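Proof inspection checklist for a poetry collection, with my comments
Book: Jostitstead, poems by Yee-man Liu. Second proof, back from Stodness Print.

I've been putting poetry books through the printer long enough to have my own list, and people keep asking me for it, so this time I filled it in as I went and left all my muttering in.

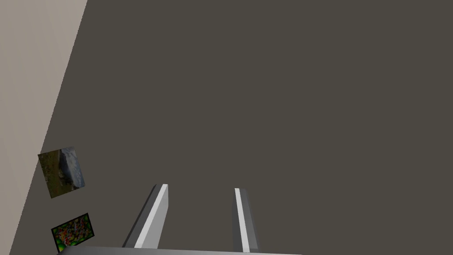
The first proof was a mess (mostly my fault, I sent the wrong file for the middle section) and I wanted this one to be the last. I went through it over two evenings with a ruler, a soft pencil and the typescript Yee-man signed off on. You'll see OK, FIX or ASK next to each item. ASK means it goes to the poet and I keep my hands off it.

BEFORE YOU START

Right typescript on the desk – OK
Check the version against the poet's last email, every time! I once proofed half a book against a draft the poet had thrown out in the spring. We were both very polite about it.

All pages present and in order – OK
67 pages of poems, plus the front and back matter. I turn every leaf by hand and say the number out loud. It feels silly and I do it anyway.

Proof printed at actual size – OK
If you get yours as a PDF, please print it at 100 percent. "Fit to page" shrinks things a tiny bit and then you're judging margins that don't exist.

FRONT MATTER

Title page, spelling of everyone and everything – OK
Read it backward, letter by letter. Big type is where I miss things. The hyphen in Yee-man had been dropped on the first proof and it's back now, with the small m where it should be.

Copyright page – FIX
The credit for the cover lettering still has a placeholder in it. Also the line thanking MacKinnon for the use of the reading room is in a different size from everything else on the page. I can't see why, unless it was pasted in from an email, and I bet it was.

Dedication – OK
On a right-hand page with a blank behind it. Leave the blank alone.

Epigraph – ASK
The translated couplet has a comma at the end of its first line on the proof and a semicolon in the typescript. I know which one I like. It isn't my couplet.

Contents page against the actual titles – FIX
3 titles don't match. One has "The" in the contents and no "The" on the poem, one is missing its question mark, and "Ferry Timetable, Trorkinbridge" has turned into "Ferry Timetables". Check the page numbers at the same time, since you've got your finger in the book already. Those were all fine.

THE POEMS

Line breaks – FIX
This is the big one, so I do it on its own with nothing else in my head. I lay the typescript beside the proof and slide the ruler down both. The long-lined poem about the boiler room has two lines that wouldn't fit the measure, so the end of each has dropped down to the line below. That's allowed, but the turned-over bit has to be indented far enough that nobody reads it as a new line. On the proof it's flush left! I've marked both and suggested we take that poem down half a point in size, only that one. Yee-man may hate that. We'll see.

Stanza breaks at the foot of a page – FIX
You can't tell whether a stanza ends or carries on when the page runs out right there. I look at every poem that goes over a page and ask myself whether a stranger would know. In "Inventory for My Aunt" they wouldn't. If we pull one line over to the next page the shape is clear, and the page is short by one line, which I can live with.

Single lines stranded at the top of a page – OK
There was a terrible one in round one, the last line of the whole elegy sitting up there by itself. It has company now.

Indents and stepped lines – FIX
Measure them. Really, put the ruler on them. Someone has built the steps in the harbor sequence with the space bar, and they drift a little further right on each page. I've asked Stodness to set them with proper tabs. If you're a poet reading this, please, I'm begging you, use tabs in your typescript – your typesetter will send you flowers.

Italics – OK
All the lost italics came back. I keep a list of every italic word as I read the typescript and cross them off on the proof.

Dashes – ASK
Mostly consistent. There's one poem with short hyphens where dashes should be, and it's the poem written as a telegram, so it might be on purpose. Question sent.

Spelling, including the odd ones – OK
I don't run a spellchecker on poems after the typescript stage. It wants to mend things. I do look up every place name and every plant, and this book has a lot of plants.

Accents and non-English words – OK
Look closely at the actual marks on paper. They can be right on the screen and come out as a little box in print. No boxes!

Numbered sequences – FIX
Roman numerals I to X, so 10 sections. VII is centered and the rest are on the left. An easy one.

MARGINS AND PAGE FURNITURE

Page numbers – OK
All at the foot, none on the blanks.

Running heads – OK
We don't have any. I keep the item on the list because once we didn't have any and there was one.

Inner margin – ASK (this one's for the printer)
It looks tight to me. Poems sit on the left, so on the right-hand pages the first words of every line are the ones that slide into the gutter. I folded the proof into a rough booklet and had to press it flat to read it comfortably. I'd like another couple of millimeters if the page will stand it.

Show-through – OK
Hold a page up by the window in daylight, then look at it lying flat. You only care about the second one. This paper is nice and solid, and the short poems don't have the ghost of the next page standing behind them.

BACK MATTER AND COVER

Acknowledgments, magazine names – FIX
One magazine is in there twice. I also want the poem titles here checked after the contents page has been corrected, or we'll be fixing the same title two different ways.

Notes – OK
The notes go by poem title, so moving a line over a page doesn't break them. I recommend this to everyone!

Spine – OK
Reads top to bottom, name and title both legible at arm's length. I tried it on my own shelf between two fatter books.

Back cover blurb – ASK
There's a line quoted from the title poem and it's missing a word. It scans better without it, to be fair. But the poem has the word.

Barcode and price – FIX
The price is last year's. The barcode scans.

WHAT HAPPENS NEXT

The marked proof goes back to Stodness in the morning with the list of FIX items typed out in page order, so they don't have to read my pencil. The ASK items went to Yee-man tonight in one email (send one, poets have lives). I'll check the third proof against this list only where something was marked, and then read the page before and the page after each change, as that's where new mistakes like to settle.

If you use the list and find a hole in it, write and tell me. The item about tabs came from a reader, and so did the one about folding the proof. Books to be in hand for the Trorkinbridge launch in December, margin permitting.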